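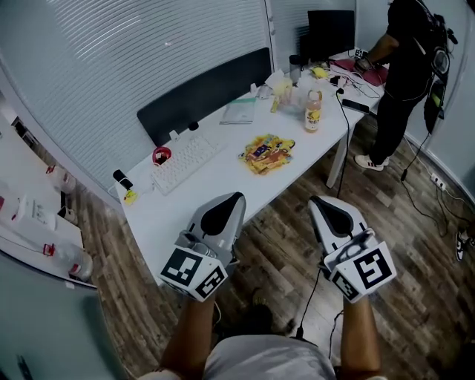

Fidelina Espinoza told me in our first week that her grandfather's name was spelled wrong on the Volville honour roll, that everyone in the family had known it since the board went up, and that not one of them had ever liked to make a fuss. She said she'd be happy enough if somebody just wrote it down properly somewhere before she got too old to check it. I have come back to that remark many times over the term, and I suppose this whole report is my slightly oversized answer to it.

The Names on the Volville Honour Roll
Student project report, local history
June 3, 2018

How the project began

The honour roll hangs in the front hall of the old Volville school, on the wall between the cloakroom and the stairs, and it lists 153 people from the town and the farms around it who served overseas. I walked past it every morning for years and could have told you the colour of the lettering (gold, rather worn at the bottom where coats brush against it) but hardly a name on it. When we were asked to choose a topic close to home, I thought of the board straight away, and then spent a good fortnight worrying that it was too small. It wasn't too small! By March I was begging for an extension.

My question was a plain one: how many of the names could be matched to a real person, using records that anybody in town is allowed to look at? I also wanted to know what families remembered, even when it couldn't be proved.

What I used

Most of my evenings went to the parish registers at Drarham, which cover Volville up to the year the two parishes were split, and to the bound copies of the district newspaper in the library there. The newspaper printed farewell socials and welcome-home socials in wonderful detail, down to who brought the sponge cakes, and it was often more use to me than anything official. I read some 3000 pages of it, many of them twice, as I kept getting distracted by the livestock prices and losing my place.

I kept my notes in Jandatus, the catalogue program our school library uses for its books. It was never meant for people, so each soldier and nurse had to go in as though they were a borrowed item, and I apologise to all of them for the field marked "condition".

I also wrote to families. Evelien Van den Broek read my letter before it went out and took out every sentence that sounded like a bank. She suggested I ask for one story and one spelling, and leave plenty of blank space underneath. That was very good advice, and people filled the space and carried on over the back.

The trouble with spelling

I had expected gaps in the records. I hadn't expected the spelling to cause so much bother. The signwriter seems to have worked from a handwritten list, and where he met a name he didn't know he did his best. The clearest case is Ó Súilleabháin, which is on the board as O'Sullivan for one brother and as Sullivan for the other, so that for decades visitors have taken them for strangers. The family has a postcard signed by both, in the Irish form, with the accents put in very firmly.

Fidelina's grandfather is there as Espinosa, with an s. The Drarham register has a z, and so does his signature on a receipt for fencing wire, which she keeps in the sideboard and let me hold.

I decided to record each name as it stands on the board first, and the family's spelling beside it. I didn't feel it was my place to say the board was wrong, even where I was fairly sure.

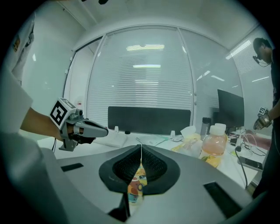

What I found

Most of the names can be matched with a person, and I've set out the evidence for each in the appendix. Five I could not trace at all. They may have been seasonal workers who enlisted from Volville and never came back to live here, which would fit the dates, but I can't show it and have marked them as open.

Two of the nurses turned out to be sisters-in-law who had trained together. One man appears twice, once under his middle name.

What I would do differently

I should have visited the older residents first and the newspapers second. I did it the other way round out of shyness, and I went to several kitchen tables with the wrong questions. I'd also number my photocopies from the very first day.

There has been talk of repainting the board, and a quote of $2000 was mentioned at the school meeting. Whether the spellings should be changed at the same time is for the families to settle. I've left a copy of the full list at the school office, with a pencil on a string, for anyone who wants to add to it.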